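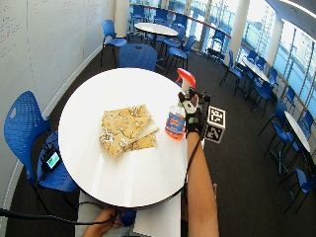
Figure 7.1 Folded floral cloth and a spray bottle on a round table.

Chapter 7
The Repeat

Pick up any piece of printed cloth and look for one flower. Now look for that same flower again, with the same bent stem and the same odd gap between two petals. It may take a while, especially if the designer was good, but it's there, and once you have found it you can usually find the next one in seconds. The distance between them is the repeat, and this whole chapter is about it.

I love this subject (you will have guessed). A repeat is a small drawing that has to meet itself on every side, left to right and top to bottom, for as long as the roll keeps going. Early block printers solved the problem with a carved block, a tray of color and a row of pins at the corners to show where the next impression should land. Roller printers wrapped the drawing around a cylinder, which set a limit: the distance around the roller had to hold a whole number of repeats. Digital printers have no roller at all, and yet most designers still draw a tile and let it multiply!

By the end of the chapter you should be able to find the repeat in a finished fabric, tell a straight repeat from a half-drop, and draw a simple tile of your own that joins cleanly at the edges. You will need tracing paper, a ruler, scissors and tape. Section 4 also asks for a piece of printed fabric from home, the bigger the better.

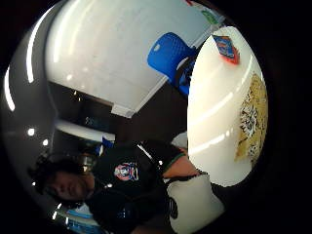
Page last changed: 31 Jul 2023

7.1 Straight repeats and half-drops

In a straight repeat, the tiles sit in plain rows and columns like bathroom tile. Stripes, checks and small dots do very well this way. Large flowers can be trickier, as the eye loves to join them up into lines that the designer never drew. Step back from the cloth, squint a little, and you may see a ladder of dark leaves running straight across it.

The half-drop is the classic cure. Each column slides down by half the height of the tile, so a flower's nearest neighbor in the next column sits on a slant. Take a tile 26 centimeters high: the column beside it starts 13 centimeters lower, and the one after that is back level with the first. It's such a small change, and what a difference it makes on a curtain!

A third kind, the brick repeat, slides the rows sideways by half a tile. Turn a half-drop on its side and you have a brick, though with flowers that all grow upward the result looks quite different.

The pattern books from the Temavberg print works are a fine place to see all three. There are 1,344 pages of them, and on many the designer's pencil lines still show at the corners of the tile. One page, labeled Okance, has been worked out first as a straight repeat and then again as a half-drop, with a cross through the first.

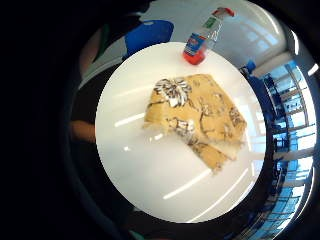 Krisztina Somogyi would start somewhere else. Her advice on reading an earlier draft of this section was to leave the corners for last: put the biggest flower across the edge of the tile, cut the paper there, swap the halves, and only then fill the middle. Students who begin in the center, she wrote, "end up with an island and a moat."

She's right about the moat, and her cut-and-swap method is the one we use in Exercise 7.2. Try it with a loose pencil sketch first. Cut straight down the middle, trade left for right, tape it, then cut across and trade top for bottom. Your old edges now meet in the center, and the gaps you need to fill are right in front of you.

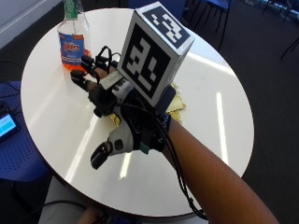 Figure 7.2 Hand with a glove kit and marker cube, above a round white tabletop.

Before you cut, mark the top of each piece with a small arrow. Quarters of a leafy drawing look very much alike when they are lying on a desk.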